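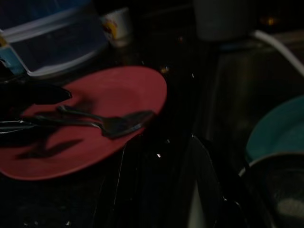
**Werkstattgemeinschaft Nisholm** · Projekt Camari, Zwischenstand Juli (1/13)

Die Werkstattgemeinschaft Nisholm informiert in diesem Strang über den Fortschritt am Greifarm Camari. Das Vorhaben wird seit dem Frühjahr in den gemeinschaftlich genutzten Räumen verfolgt. Die technische Leitung liegt bei Oisín Tully.

---

(2/13) Gegenstand des Projekts ist ein Arm für das Abräumen von Geschirr in einer gewöhnlichen Küche. Vorgesehen sind handelsübliche Teller, Becher und Bestecke. Sonderanfertigungen oder Markierungen am Geschirr sind nach dem Lastenheft nicht zulässig.

---

(3/13) Der Zweifingergreifer liegt inzwischen in der Ausführung 7 vor. Die Finger sind schmaler als in den vorherigen Ausführungen und lassen sich ohne Demontage des Handgelenks wechseln. Die Konstruktionsdaten sind für alle Mitglieder im Projektordner einsehbar.

---

(4/13) Die Handgelenkskamera ist fest montiert und bewegt sich mit dem Greifer. Ihre Kabelführung wurde überarbeitet, nachdem sich der Stecker bei voller Drehung wiederholt gelöst hatte. Die Zugentlastung ist nun verschraubt.

---

(5/13) Den Schwerpunkt der laufenden Arbeiten bildet das Besteck. Ein Löffel, der quer über einem zweiten Teil auf dem Teller liegt, stellt an die Erkennung deutlich höhere Anforderungen als ein einzeln liegendes Stück. Der rote Teller auf schwarzer, glänzender Fläche gehört zu den Anordnungen, an denen derzeit gearbeitet wird.

---

(6/13) Im Protokoll der ersten Versuchsreihe sind 139 Greifversuche verzeichnet. In 80 Fällen wurde das vorgesehene Teil aufgenommen und im Besteckkorb abgelegt. Die übrigen Versuche gelten als nicht bestanden, auch wenn das Teil erst auf dem Weg zum Korb verloren ging.

---

(7/13) Die Auswertung der Fehlversuche ergab zwei wiederkehrende Ursachen. Zum einen wird der Schatten des Greifers auf dem Teller als Gegenstand gewertet. Zum anderen verschmelzen übereinanderliegende Teile in der Tiefenschätzung zu einem einzigen Körper.

---

(8/13) Zur ersten Ursache: Auf eine zusätzliche Leuchte am Handgelenk wird bis auf Weiteres verzichtet. Ein Vorversuch mit einer Leiste von Bansal führte auf glänzendem Untergrund zu starken Spiegelungen. Geprüft wird stattdessen der Abgleich mehrerer Aufnahmen aus leicht veränderter Armstellung.

---

(9/13) Zur zweiten Ursache: Die Software soll künftig das zuoberst liegende Teil bestimmen und nur dieses anfahren. Danach wird die Fläche neu erfasst. Der Ablauf verlängert sich hierdurch, was die Projektgruppe für vertretbar hält.

---

(10/13) Die Steuerung läuft unverändert auf der Platine Tultlow, Revision 2. Ein Wechsel wurde erörtert und zurückgestellt. Wer Erfahrung mit der Abstimmung der Stromregelung bei niedriger Drehzahl mitbringt, wird um Rückmeldung gebeten; das leichte Zittern kurz vor dem Schließen der Finger ist weiterhin nicht behoben.

---

(11/13) Hinweise zum Betrieb in den Räumen: Während der Fahrt des Arms ist der Schwenkbereich freizuhalten. Der Notausschalter befindet sich links am Gestell und darf nicht verstellt werden. Messer sind vom Versuchsbetrieb ausgeschlossen. Diese Regelung gilt auch für Vorführungen.

---

(12/13) Aus gegebener Anfrage: Eine Abgabe fertiger Bausätze ist nicht vorgesehen. Die Stückliste wird veröffentlicht, sobald die Bezeichnungen der Lager und Schrauben bereinigt sind. Die Druckdateien der Finger können Mitglieder bereits jetzt bei Oisín Tully anfordern. Empfohlen wird eine weiche Auflage auf den Innenflächen, deren Stärke im Datenblatt vermerkt ist.

---

(13/13) Die zweite Versuchsreihe beginnt nach dem Umbau der Kabelführung am Ellbogengelenk. Sie umfasst dieselben Anordnungen, damit die Ergebnisse vergleichbar bleiben. Rückfragen zum Protokoll sind als Antwort unter diesem Beitrag möglich und werden gesammelt beantwortet.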